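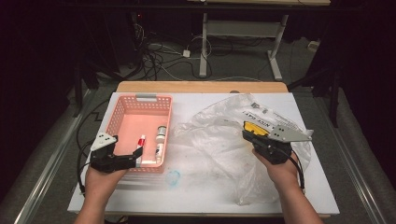 Stolex hand-held grippers, trial kit, second go
2022-04-27

OK, so the Stolex pair is growing on me! I did the toiletries task again this morning (pink basket on the left, the big clear bag on the right, one gripper in each hand) and got through 17 clean runs before my thumbs complained. With the old Mamix set I was usually done by nine.

Good stuff first. The fingers close evenly and I can get right up to the basket rim without bumping everything inside. The small tube with the red cap is still my favorite test item because it leans and slides and generally behaves badly, and the bottle next to it is easy by comparison.

Less good: the cables. The left one loops down the side of the board and I keep feeling it tug when I reach across. Niloufar Azimi says tape it to the forearm, which I'll try after lunch. The clear bag is a pain too, all wrinkles, and I drop it more than I'd like. Is that the finger pads or me? Need to swap the yellow pad to the other side and see.

Price, for whoever reads this before ordering: 441 for the pair, plus 195 a year for the Skerell software that goes with it. Ansah quoted us over 2,000 for theirs, and they wanted an answer on the spot, so no thanks.

We can keep the kit until August, which is plenty.

To do:
ask Stolex about longer cables
wipe the board, there's a bluish smudge near the front
run the bag again with fresh pads
copy this morning's runs to the shared drive before I forget (again)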